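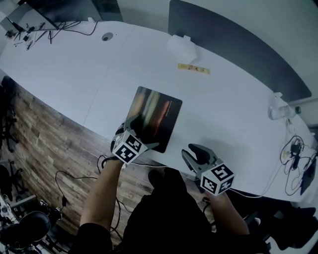

Figure 4. A printed mouse pad on a white table.

4.2 Promotional goods and what people keep

Printed giveaways turned out to be a wonderful source for this study. We asked 687 households in Dulley and Nalidska which free items they still had at home, and how they had come by them. The lists they sent back were long, lively and full of notes in the margins — far more than our form had room for!

Flat items lasted longest. Mouse pads (see Figure 4) were kept for a median of 13 years, well ahead of pens and key rings, and many people went on using them as trivets, drawer liners or plant mats once the computer was gone. In Nalidska, 18 households had passed one on to a child or a neighbor.

We were especially pleased to see how often the print itself mattered. People who liked the picture kept the item even when it was badly worn, while a company name alone made little difference in either town. Section 4.3 looks at calendars, where the pattern is reversed.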